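暮らしと店の相談広場 > 家電・道具 > 片づけ・掃除

閉店後の小物の仕分けを、そろそろ機械に任せられるでしょうか

テルマ・イトゥラ さん 2024/09/17 投稿
回答 3件

はじめて投稿します。長くなりそうなので、お茶でも飲みながら読んでいただけるとうれしいです。

14坪の手芸とおもちゃの店「Hato」をやっています。店の奥に子どもが自由に遊べる低い机を置いていて、輪っかやら、クリップやら、ひもの付いた小さな道具やらをかごに入れて出してあります。これがありがたいことに人気で、夕方になると机の上も床もすごいことになります。うちの店で一番にぎやかな場所です。

それで毎晩、シャッターを下ろしてから、散らばったものを元のかごに戻すわけです。色ごと、形ごとにかごが分かれていて、台帳では372点あります。小さいものばかりなので、だいたい毎回なにか足りなくて、棚の下をのぞき込むことになります。先日ためしに計ってみたら54分かかっていました。途中で常連さんの忘れ物を見つけて電話をしたりもしたので、まあ、片づけだけの時間ではないのですが、それでも腰にきます。

7月に甥が遊びに来たとき、スマホでロボットの腕が洗濯物をたたむ動画を見せてくれました。腕が左右にあって、シャツの袖をつまんで、くるっと。私はすっかり感心してしまって、これならうちの輪っかくらい朝飯前なのでは、と思ったのです。甥は「おばさん、それ早送りだよ」と言っていましたが。

そこでお聞きしたいのは、次のようなことです。

机の上に散らばった小物をつかんで、決まったかごに入れる機械は、個人の店でも手に入るものでしょうか。遅くてもかまいません。私が帰ったあと、一晩かけてゆっくりやってくれればそれで十分です。

もし今は無理でも、何年か待てばなんとかなりそうなら、その間に店のほうで準備しておけることはありますか。かごを買い替えるとか、机を替えるとか。ちょうど机の天板が傷んできたので、替えるなら今だなと思っています。

それから、家のほうでも同じような悩みがありまして、食器を食洗機に入れるとか、洗濯物をたたむとか、そちらの事情もご存じでしたら教えてください。母と暮らしているので、夜に大きな音がするものは困ります。

機械にはまったく詳しくありません。お掃除ロボットは一度買いましたが、毛糸を飲み込んで動かなくなり、それ以来こわくて店では使っていません。やさしい言葉で教えていただけると助かります。

アベラルド・アラベナ さんの回答

テルマさん、こんばんは。楽しそうなお店ですね。うちの近所にあったら毎週通ってしまいそうです(娘が輪っかを積むのが大好きなもので)。

私はVandumexという小さな会社で、腕型の機械に小物の扱いを覚えさせる仕事をしています。作って売る側の人間なので、話半分で読んでいただいてかまいません。ただ、この件は毎日のように目の前で見ていることなので、少しはお役に立てるかと思います。

先に答えを書いてしまいますね。同じ机、同じかご、同じ小物、同じ照明で、そばに人がいるという条件なら、けっこうできるようになりました。テルマさんが帰ったあとに一晩ひとりで、となると、今の時点で私が自信を持って「これをどうぞ」とすすめられるものはありません。がっかりさせてごめんなさい。でも数年前の自分なら「当分無理です」とだけ書いて終わっていたはずなので、ずいぶん進んだなあとも思うのです。

洗濯物の動画の話、甥御さんはいいところに気がつきましたね。早送りかどうかは、必ず見てください。画面の隅に小さく倍率が書いてあることが多いです。それともうひとつ、途中で映像が切れていないかどうか。十回やって一回うまくいったところを見せているのか、続けて十回うまくいっているのかで、店で使うときの意味がまるで違ってきます。テルマさんのお店で言えば、輪っかを百回つかんで九十五回成功する機械は、研究の場では拍手をもらえますが、毎晩台帳分を片づけさせたら、朝には床に落ちたままのものがぽろぽろ残っている計算になります。棚の下をのぞき込む仕事は残るんですよね。いちばん腰にくるところが。

では何がそんなに難しいのか、というところを少し書きます。

小物の片づけは、外から見ると「つかむ」「運ぶ」「放す」の繰り返しです。運ぶのはもうほとんど心配ありません。つかむのと放すのが厄介です。人間は指先で触って、あ、ずれたなと思ったら無意識に持ち直しますね。多くの機械の指は二本で、はさむことしかできず、触った感じもあまり分かっていません。カメラで上から見て、たぶんここだろうというところへ指を下ろします。ところが下ろした瞬間に、自分の指で物が隠れてしまうのです。これは本当に困りもので、私の同僚のイドリサ・ニャムウェヤは、この問題だけで去年の冬をまるまる使いました。
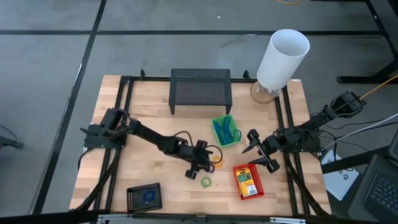 薄いものと透けるものは、どこの現場でも最後まで残る宿題です。厚みのある品なら多少ずれた場所に指を下ろしても横からはさめますが、平たい輪は台にぴったり付いてしまって、指の先を入れるすきまがありません。内側に指を一本入れて引っかけるか、縁をちょっと起こしてからはさむか、やり方をいくつか覚えさせる必要があります。緑の輪のように半透明のものが木の天板にぺたりと寝ていると、下の木の色を拾ってしまって、カメラには輪郭がぼんやりして見えることがあるのです。紫の輪のように半分指の下に入り込んだものは、今度は自分の手で隠れて見失いやすい。人間なら「さっきそこにあったでしょう」で済む話なんですけれどね。

放すほうも油断できません。赤いかごのように少し傾いて置かれているだけで、縁の高さが左右で違ってきますから、いつもの高さで腕を動かすと縁にこつんと当たることがあります。当たればかごが動き、かごが動けば次に入れる場所が変わります。箱に入った商品のような大きめのものが寝かせて入っていれば、その上にどう重ねるかも考えないといけません。それから、ひもの付いた小物。これは私からのお願いですが、もし機械を試す日が来たら、ひも付きは最後に回してください。ひもはほかのものを連れてきます。毛糸を飲み込んだお掃除ロボットのことを思い出していただければ、気持ちは分かっていただけると思います。

値段のことも書いておきます。腕そのものは、以前に比べるとずいぶん手の届くところまで下りてきました。趣味で組み立てる人もいるくらいです。けれど、机に枠を組んで腕を固定し、ケーブルを引き回し、パソコンをつなぎ、カメラを据えて、それからテルマさんの小物をひとつずつ覚えさせる手間がかかります。覚えさせるというのは、人が腕を操って見本をたくさん見せるということです。大勢で手分けしても何日もかかりますし、新しいおもちゃを仕入れたら、その分はまた見本を見せることになります。店の売り上げでこの手間代を出すのは、正直なところおすすめしません。

準備のほうですが、天板を替えるなら今、というお話でしたね。ここは少し口を出させてください。つやつやの天板は照明が映り込んでカメラが迷いやすいので、つやのない、小物と色のかぶらないものが無難です。木目がはっきりしたものは人の目には温かくていいのですが、茶色いビーズのようなものは紛れます。これは機械だけの話ではなく、夜に疲れた目で探すテルマさんにとっても同じはずです。

かごは、底がぐらつかず、口の広いものを。そして置き場所を決めて、下に滑り止めを敷くか、浅い枠の中に並べてしまうといいです。毎日同じ場所にあるということが、機械にとっては何よりの助けになります。色ごとのかごは、もし可能なら数を減らしてみてください。輪っかは色に関係なくひとつ、クリップもひとつ。子どもさんたちは、たぶん混ざっていても平気で遊びます(うちの娘は混ざっているほうが好きです)。

お家のほうもひとこと。洗濯物たたみは、タオルのような四角いものなら見ごたえのあるところまで来ています。裏返しの靴下や、ボタンのたくさん付いたお母さまのブラウスとなると、まだまだ。食洗機は、並べるところより、濡れていたり汚れが付いていたりする食器をつかむところでつまずきます。ガラスのコップは先ほどの透ける話がそのまま当てはまりますし、落としたら割れます。腕のモーターの音は、冷蔵庫よりは気になるけれど掃除機よりはずっと静か、という感じでしょうか。これは機種によってかなり違うので、あくまで私の耳の話です。

長くなりました。お店の机を新しくされたら、ぜひまたここで教えてください。どんな色にしたのか、仕事抜きで気になります。

ステパン・クズメンコ さんの回答

できます。うちの工場では何年も前からロボットが部品を箱に詰めてます。夜中も動いてます。

ただしうちのは部品が決まった向きでレールに流れてきます。バラバラに置いてあるのを拾うやつもありますが、すごく高いです。柵もいります。14坪だと柵で店が終わります。

子どもが来る場所に産業用の腕を置くのはやめたほうがいいと思います。

あと磁石にしたら早いのでは?

バナフシェ・サレヒ さんの回答

アベラルドさんのご説明がとてもていねいで、私も勉強になりました。私は機械のことはまったく分からないのですが、似たような店を(うちは貸し出しもしている木のおもちゃの部屋です)やっていて、去年、机の上に置くタイプの腕を2台、しばらく使わせてもらったことがあるので、使った側の話を書かせてください。

Enimumというところの試用で、期間はひと月ほどでした。結論から言うと、返しました。でも、いやな思い出ではありません。むしろかわいかったです。お客さんの子どもたちが名前をつけて、毎日「今日はなにしてるの」と見に来ていました。開店中は電源を切っていたので、なにもしていないんですけどね。

困ったことを思い出すままに書きますと、まず、朝来ると止まっていることがよくありました。原因は毎回ちがって、積み木が一個、腕の付け根のところに転がっていただけの日もありました。止まると画面に英語で長い文が出て、それを担当の方に写真で送って、返事を待って、という具合です。返事はいつも早くて親切でしたが、その間に私が手で片づけたほうがずっと早いのです。

それから、うっかり窓のカーテンを替えたら、急に下手になりました。笑ってしまうくらい下手になりました。光の入り方が変わったからだと言われましたが、カーテンひとつで、と思うと、季節が変わったらどうなるのだろうと不安になりました。冬は夕方から真っ暗ですものね。

場所もとります。腕が伸びる範囲には何も置けないので、机ひとつが丸ごと機械のものになってしまいました。うちはテルマさんのお店より少し広いのですが、それでもきつかったです。コードも思っていたより多くて、足を引っかけそうで、ずっと気になっていました。

よかったことも書きます。大きめの積み木だけ、という約束にしたら、かなりちゃんとやってくれました。夜のうちに積み木のかごがいっぱいになっていると、誰かが手伝ってくれたみたいで、朝から機嫌がよくなります。小さいビーズは最初からあきらめました。あれをあきらめたのは正解だったと思います。

それで、機械を返したあとにどうしたかというと、大きな布を敷きました。丸い布で、ふちにひもが通してあって、引っぱると袋になるものです。机の上で遊ぶものは、縁の高いお盆の上で遊んでもらう決まりにしました。「お盆の国から出さないでね」と言うと、小さい子ほどよく守ってくれます。お盆はVergaraの浅いのを使っています。ふちに穴がいくつもあいているので、重ねてもくっつかず、洗ったあとの水切れもいいです。

あとは帰る前の五分を「おかたづけの時間」にして、音楽をかけています。輪っかは棒に通してもらいます。棒に通すのは遊びの続きみたいなものなので、みんな喜んでやってくれるんです。全部はそろいません。でも半分くらいは戻ります。残りは私が、座って、お茶を飲みながらやります。床に座り込まず、椅子に座ってできるようになっただけで、腰がだいぶ楽になりました。テルマさんも腰をお大事になさってくださいね。

足りないものを毎晩探すのもやめてしまいました。週に一度、棚の下をほうきで掃くときにまとめて出てきます。台帳と合わない日があっても、気にしないことにしました。ここは性格によると思いますけれど。

テルマ・イトゥラ さんからのお返事

みなさま、本当にありがとうございます。こんなにていねいに教えていただけるとは思わず、母にも読んで聞かせました。母はカーテンのところで大笑いしていました。

一晩ひとりでやってもらうのはまだ早いということ、よく分かりました。アベラルドさんの「見えなくなる」というお話は、なるほどと思いました。私も老眼になってから、自分の手の影で針の穴が見えなくなることがあるので、機械さんに急に親しみがわいてきました。

天板は、つやのない薄い灰色にしようと思います。木の色が好きなので少し迷いましたが、茶色いボタンを探すのに苦労しているのは確かなので。かごの色分けもやめてみます。実は色分けをしているのは私の趣味で、子どもたちから頼まれたことは一度もありませんでした。

ステパンさん、磁石もありがとうございます。うちの小物はプラスチックと木が多いのですが、金属のクリップだけは磁石の棒で集められそうなので、さっそく買ってきます。柵は置けません(笑)

バナフシェさんの丸い布と、棒に通すおかたづけ、まねさせてください。布は売り物の生地から縫えそうです。ひもを通すふちの幅は、どのくらいにされましたか? 生地が厚いと引っぱりにくいでしょうか。もし覚えていらしたら教えてください。

バナフシェ・サレヒ さん

布のこと、ぜひぜひ! ふちは指が二本入るくらいにしました。最初は細くしすぎて、引っぱると途中で止まってしまったので、広めがいいですよ。生地は厚いと重たくなるので、シーツくらいのもので十分です。うちのは本当に古いシーツです。ひもは出口をふたつ作って両側から引くと、きれいに閉まります。

アベラルド・アラベナ さん

薄い灰色、いいと思います! ただ、灰色の小物がたくさんあるようでしたら、買う前にひとつかみ、天板の見本の上にまいてみてください。お店の照明の下で、夜に見るのがおすすめです。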